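GAMING OPERATIONS 2: FLOOR AND TABLE PROCEDURES
Week 5 notes: Table openings, fills, credits and the drop

Read these before the tutorial. The workbook exercises for this week are 5.1 to 5.4. Bring a calculator that isn't your phone, as phones stay in the lockers during practical sessions.

5.1 Where we got to last week

Last week covered the chain of responsibility on a gaming floor: dealer, supervisor, pit manager, shift manager. We also looked at surveillance as a separate department that reports outside the floor hierarchy. Keep that separation in mind this week. Most of the paperwork below exists so that two departments hold matching records and a third can compare them.

The case property for this unit is still Morkbridge, a mid-sized regional casino with 17 tables and 246 electronic machines. It runs one main pit and a small upstairs room that opens in the evening. The cage is on the ground floor next to the main entrance. Table accounting is done in Estulix, and you have screenshots of the relevant forms in Appendix B of the workbook.

5.2 Opening a table

A table that was closed overnight holds its float in the tray under a locked clear cover. Inside the cover is the opener slip, which lists the chips by denomination as counted at the last close. The matching closer slip went to the count room in the drop box.

The order at opening:

Supervisor unlocks the cover and hands the opener slip to the dealer.
Dealer removes chips from the tray and sets them out on the layout by denomination, highest value nearest the tray.
Dealer proves each stack and calls the amount aloud.
Supervisor checks the call against the slip.
Both sign the slip and the dealer drops it in the box.
Chips go back into the tray.

If the count and the slip disagree, the table doesn't open. The supervisor calls surveillance and the pit manager, and the chips stay spread on the layout until somebody has looked at the footage from the last close. Students often want to recount first and call second. At Morkbridge a second count is allowed only after surveillance has been told.

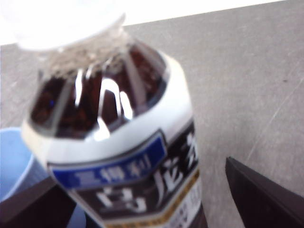 Proving a stack means cutting it into equal smaller stacks so the camera overhead can read the number. Chips on most table games are stacked in twenties and proved as four fives. The last stack is spread if it is short of a full twenty. We'll practise this on the training tables with the old Zemetti chips. They're slightly worn at the edges and slide more than new ones, so go slowly.

5.3 Fills

A fill is a delivery of chips from the cage to a table that is running low. The supervisor decides when one is needed. A fair habit is to look at the tray every time a dealer changes over and order early. A table that runs out of a denomination in the middle of a busy hour holds up play and annoys everyone sitting at it.

The supervisor enters a request in Estulix, giving table number, game, denominations and amounts. The cage prints a fill slip in three parts. A cashier prepares the chips in a clear rack, and a security officer signs for them and walks them to the table.

At the table the dealer finishes the current hand or spin. The security officer puts the rack on the layout. The dealer removes the chips, proves them and calls the total. The supervisor compares the chips with the slip. Dealer and supervisor both sign. One part of the slip goes in the drop box, one goes back to the cage with the officer, and the third stays locked in the printer and is collected by accounts.

The officer doesn't leave until the signatures are complete. The dealer doesn't put any of the chips in the tray until the same point. Play is stopped the whole time. Players will ask why, and a short polite answer is enough.

Worked example. Blackjack table 6 requests 70 chips at $25 and 76 chips at $5. The fill is worth $1,750 plus $380, which makes $2,130. The dealer proves three full stacks of twenty and one of ten in the $25 chips, then three full stacks and one of sixteen in the $5 chips. If the slip shows $2,130 but the rack holds 75 of the $5 chips, the fill is refused and the whole rack goes back. The table never accepts a part fill against a full slip, even if the missing chip is found on the floor beside the cage a minute later.

5.4 Credits

A credit runs the other way. Chips leave the table and go back to the cage, usually because a big player has lost a large number of high-value chips and the tray is overfull. The paperwork is a mirror of the fill, with one difference in timing. The slip is printed first and brought to the table by security before any chips are moved. The dealer then proves the chips against it, the officer signs to show they've taken custody, and the cashier signs on receipt.

Exercise 5.2 asks you to explain why the slip has to arrive first. Think about what record would exist if the officer was stopped halfway across the floor.

5.5 The drop

Each table has a locked box fixed beneath it. It collects cash paid in for chips, the table's copies of fill and credit slips, and the opener and closer slips. At Morkbridge the boxes are pulled once a day after the last table closes. The drop team is three people: one from security, one from the count room and one pit supervisor. The count room person never holds the key that releases the box from the table, and security never holds the key that opens the box itself.
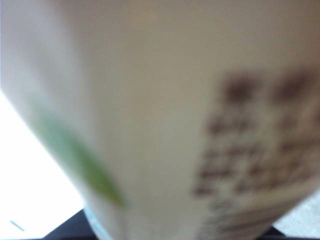 Empty boxes are put on as full ones come off, table by table, so that no table is ever without one. Box numbers are read out and ticked against the list. The trolley is locked before it moves off the pit and isn't left on its own between the pit and the count room. If the lift is out of order, the team waits with the trolley and phones the shift manager. They don't carry boxes up the stairs.

5.6 Working out the table result

Once the box is counted, accounts can calculate the win or loss for the table. The formula used in this unit is:

Win = cash drop + closing float + credits - opening float - fills

Example for one roulette table over one gaming day:

Opening float $40,000
Fills $12,000
Credits $5,000
Closing float $38,500
Cash drop $17,600

Win = 17,600 + 38,500 + 5,000 - 40,000 - 12,000 = $9,100

Hold percentage is the win divided by the drop. For this table that is 9,100 divided by 17,600, or 51.7 per cent. That is high for a single day at roulette. One day at one table tells you very little, and a supervisor who reacts to every odd daily figure will spend the whole shift on the phone. The monthly figure for the game is the one management watches. What does matter on a single day is a missing or unsigned slip. Leave the $12,000 in fills out of the sum and the table shows a win of $21,100, which is wrong by the full amount of the fills.

5.7 Common errors in the practical assessment

These came up in the July intake and cost people marks.

Calling the total before the chips have been fully cut.
Signing the slip on top of the chips, where the camera can't see the hands clearly.
Forgetting to clear hands after touching the tray. Palms up, fingers spread, every time.
Letting the person playing the security officer walk off with only one signature on the slip.
Putting the wrong part of the slip in the box. The drop box part is yellow in our training set.
Mixing up fill and credit in the formula. Write the formula at the top of the page before you start filling in numbers.

5.8 Terms to know

Float: the chips held at a table.
Drop: the cash in the box when it is counted. Some properties include vouchers and credit markers. Morkbridge doesn't offer credit to players, so ignore markers here.
Hold: win as a percentage of drop.
Imprest: a fixed amount to which a float is restored at the end of each day. Not used on tables at Morkbridge, but used for cashier drawers in the cage.
Variance: the difference between what the records say should be there and what was counted.

Reading for next week: workbook chapter 6, cage operations and cashier balancing, and the Fashola case study at the back of the chapter. The case study is long, so start at the section headed "Second shift" if you're short of time. Exercises 5.1 to 5.4 are due at the start of the tutorial. Show your working for 5.3, as half the marks are for the layout of the calculation.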